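Bench notebook, Polent, upstairs room
July

9:10

Starting a fresh section for the produce work. The last pages were all about the sheet and the wrap and I was losing track of which notes belonged to what. Anything about sorting, plating or keeping goes here from now on.

Task for this block: get the fruit and vegetables set out on the bed surface, work through the plating order, and write down a layout that Crisóforo can repeat when he takes over the room. His last message asked for "where things go, not why," so I'll try to keep the why to a minimum, but this is also my notebook.

Surface first. Pink sheet down on the bed, smoothed from the wall side toward the door side, then clear plastic wrap over it. The wrap goes on in strips with a hand's width of overlap. I tried one strip lengthwise and it rode up at the middle every time something was set down and lifted again. Crosswise strips are better. Tuck the ends under the sheet and leave the tape in the drawer, it pulls the color out of the pink one.

The white bedsheet stays where it is on the rest of the bed. I stopped straightening it. It's only there to keep the mattress clean and it gets bunched again within minutes.

9:45

Oranges. Bought a bag from Hepburn, the small shop on the corner, 15 in it. Two had soft spots near the stem and went straight to the kitchen for juice. The others are firm. Skin is thicker than the last lot and they roll less, which I put down to the shape more than the skin. They're flattened a little at the stem end, so if you set them stem down they stay. Stem up they wander toward whatever dip there is in the mattress.

Checked the dip. There is one, left of center, where people sit to put their shoes on. A folded towel under the pink sheet fixes it. Put the towel in before the wrap, I did it after and had to redo two strips.

Pomegranate. Small, from the Ernier box. The crown dries out and drops bits on the wrap, so brush it off over the bin before it goes on the bed. I like having one on the surface with the oranges because it's the same general shape and a different weight and skin, and it shows up any sloppy handling. Small ones only. The big ones from June were too much for the plates and they bruised each other in the box.

Carrot. Large single carrots are easier than the bundled kind. Washed and dried last night, left on paper. Goes on the orange-rimmed plate, laid diagonally. If you lay it straight across, it sits up on both rims and rocks. On the diagonal it settles lower. I tried this with 4 carrots of different lengths and it was the same for all but the shortest, which fits flat whichever way you turn it.

Greens. These are the trouble. They wilt faster than anything else in here. Oval plate, gray rim, stems together at one end. Don't spread them out to look nice. A tight bunch holds its water longer and comes off the plate in one piece. Keep the spare bunch wrapped in a damp cloth in the kitchen, and swap at the halfway mark whether it looks tired or not.

10:30

First run through the order. Writing it as I did it:

Plates at the back of the pink sheet, carrot plate on the side with the suitcase, oval plate on the other side.
Carrot and greens on the plates.
Oranges toward the front, spaced so they don't touch.
Pomegranate in among them.
Then clear the fruit, then the vegetables, wipe, start over.

Wiping with a dry cloth smears the orange oil around and leaves the wrap cloudy. A barely damp cloth, then a dry one. Two cloths, keep them apart. I had both in the same pile for the first half hour and ended up using the damp one twice.

Time per round is steady once the towel is in. The slow part is always the greens. Leaves catch on the rim of the oval plate and you have to go back for the ones that stay behind. Tried tying the stems with kitchen string, which helps a lot but leaves a mark on the stems after an hour. Tried a rubber band, worse mark. Going back to string, tied loosely, one turn and a half knot.

11:50

Break. Took the opportunity to deal with the floor.

The storage side of the room is getting out of hand. The suitcase is fine where it is against the wall and the gray bag can stay on top of it. The clear plastic bags are the problem. They started as a neat stack and now they're a heap, and every time somebody reaches for the rice the heap slides. I'd like to get a crate from Distia for them. Asked for one of the low ones with a lid. If there's no lid, still take it.

The rice bag and the cooking oil belong in the kitchen. They're up here because the kitchen shelf is being repainted, and that was supposed to be two days. Keep the oil upright and away from the radiator side. Cap is tight, I checked it.

The fan is small and purple and does more than you'd expect. It was drying out the greens when it pointed at the bed, so I turned it toward the curtain. The room is warm either way. If it gets above 30 in here in the afternoon, stop and move the vegetables downstairs, the fruit can take it.

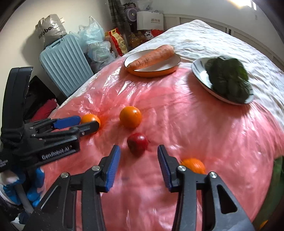
13:20

Second half. Swapped the greens as planned. The first bunch had gone limp at the tips but the stems were still good, so it went in the soup pot and not in the bin.

Changed one thing from the morning. I'd been refilling the front of the sheet with every orange I had, and it was too many. They knock into each other when you reach for one and then you're chasing the next. Fewer on the surface and the rest waiting in the bowl on the chair goes quicker, and the fruit gets handled less. I'd keep it that way. Rotate from the bowl every second round so the same ones don't take all the wear.

Wear on the oranges after the morning: slight shine on the skin where they've been picked up most, no dents. One has a nick near the stem, which I think came from the shop. Marked it with a pen dot to see if it gets any bigger.

The pomegranate shows nothing at all. Skin like leather.

The carrot lost its tip in the third round. Clean break, carrot was cold from the night in the kitchen and snapped when it hit the rim. Take them out earlier so they come up to room temperature first. I've put tomorrow's on the counter already.

14:40

Wrap check. Two of the strips have gone loose at the front edge, where all the reaching over happens. The back ones haven't moved. Next time I'd double the front strip. Doubling the whole thing makes it slippery and the oranges slide on it, I tried that on the previous sheet and it's in the earlier notes.

The sheet underneath is dry, no juice has gotten through. Good, that one takes forever on the line.

15:30

Packing down. Oranges back in the bowl, bowl to the kitchen, cloth over it. Pomegranate with them. Plates washed by hand, the orange rim is painted and it's starting to chip on the underside, so keep it out of the machine. Wrap stays on overnight if it's clean.

Notes for Crisóforo, for when he's in:

Towel under the sheet first. It's the folded one on the chair.
Stem down for the oranges.
Tie the greens loosely, swap at halfway.
Carrot on the diagonal, room temperature.
Two cloths, damp and dry, separate hooks.
Fan stays pointed at the curtain.
Spare wrap is in the second drawer. There's one full roll and one nearly done, please finish the old one first.

Open items:

Crate for the plastic bags, waiting on Distia.
Rice and oil back down once the shelf is dry.
Check the orange with the pen dot.
See if Hepburn has greens with longer stems. The ones we get from Ernier are cut short and there's hardly anything to tie.
A second oval plate, if one turns up. I'd like to have the fresh bunch ready on its own plate so the swap doesn't hold up the round.

Kitchen light left on for the painters.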